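Revision 2018-03-04. This section replaces the November issue.

## 4. Setting Up and Storing the Clindano Folding Guest Mattress

### 4.1 Before unfolding

The Clindano is intended for occasional use in a bedroom or guest room. It may be set up beside a permanent bed, provided that a clear path to the door remains.

1. Clear the floor of shoes, cords, and small rugs.
2. Sweep or vacuum the area and allow the floor to dry fully.
3. Place the folded mattress on the floor with the fold facing the wall.
4. Empty the storage sack and check its seams for wear.

**Note:** The storage sack is supplied separately by Collberg. Replacement sacks are ordered under part number 82.

### 4.2 Unfolding

1. Hold the upper section at both corners and lower it to the floor. Do not let it drop.
2. Smooth the cover from the center toward the edges.
3. Leave the mattress uncovered for 2 hours before making it up with sheets.

The sack should be kept near the mattress while the guest room is in use. Small items such as straps and spare pillowcases may be stored in it during the stay.
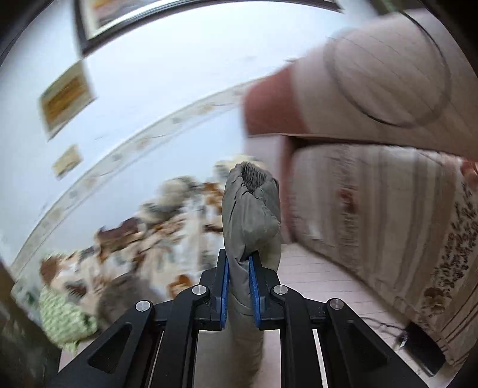 Bedding from the permanent bed should not be piled on the folded mattress. Weight left on the fold for long periods may crease the filling and strain the cover at that point.

### 4.3 Folding and storage

1. Remove all sheets and blankets.
2. Air the mattress for 8 hours, turning it once.
3. Fold one section over the other and press out the trapped air by hand.
4. Gather the straps and place them in the sack. Close the opening without knotting the cloth.
5. Store the mattress flat, away from heaters and outside walls.

**Caution:** Do not fold or store the mattress while any part of it is damp.

**Caution:** Do not lift the mattress by its edge band or stitching.

### 4.4 Reporting damage

Split seams or a torn cover should be reported to Halvard Sandberg, Bonow Household Supply, extension 900. Requests for cleaning are handled by Ulises Escobar at the same office. A damaged mattress must be withdrawn from use until it has been inspected.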